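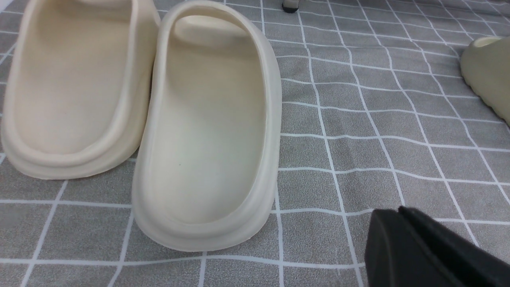 Griner G300 Battery Tester and Maintenance Charger

The Griner G300 is a combined battery tester and low-rate charger for 12 volt car, van and motorcycle batteries. It suits small garages, dealers with stock standing on the forecourt, and owners who leave a vehicle parked up over the winter.

The tester reads voltage, cold cranking performance and internal resistance, and gives the result on a backlit screen. Charging is handled by a separate circuit in the same case, so a battery can be tested, charged and tested again without moving the leads. Wet, gel and AGM types are selected with a single button. Lithium batteries need the G300L, sold separately.

Output is 3 amps in normal mode. When the battery reaches full charge the unit drops to maintenance mode and can be left connected. It will not start a flat vehicle and should not be used as a power supply.

16 shares

What is in the box

Main unit with fixed mains lead (UK plug)
Clamp leads, fully insulated
Ring terminal lead with in-line fuse and weather cap
Wall bracket and screws
Printed instructions

The clamp leads are 300 cm long, enough to reach from a shelf or bench to most engine bays. An extension lead is stocked under the Geveo name and fits the same connector. Please do not join two extensions together, as the voltage drop will upset the test readings.

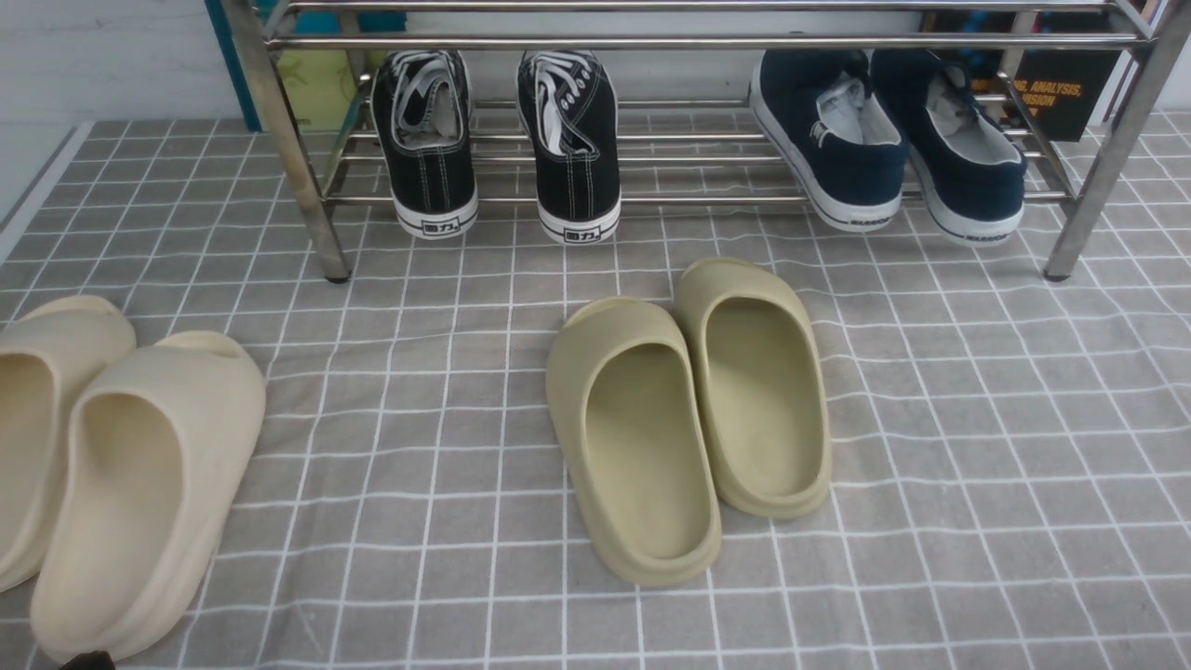
Using the tester

Switch off the ignition and anything else drawing current. Connect red to positive first, then black to a clean earth point on the body. Enter the cold cranking figure printed on the battery label and press Test. If the vehicle has just been driven, turn the headlamps on for a minute beforehand to take off the surface charge, then switch them off again.

A result marked Recharge means the battery is low and should be charged before you decide anything. Replace means a cell has probably failed. The last 51 results are kept in memory and can be read back on the screen. There is no printer.

Guarantee and spares

The unit is covered for 3 years against faulty parts and workmanship. Clamps and fuses count as wear items. Replacement leads are normally on the shelf at our Iretti Road counter. Repairs go through Behrouz Jafarzadeh in the workshop; please ring before sending anything back and put a note of the fault in with it.

Trade orders of 13 units or more are priced separately. Ask for Chinyere Ekwueme on the trade desk. Collection is available until 5 pm.

2 comments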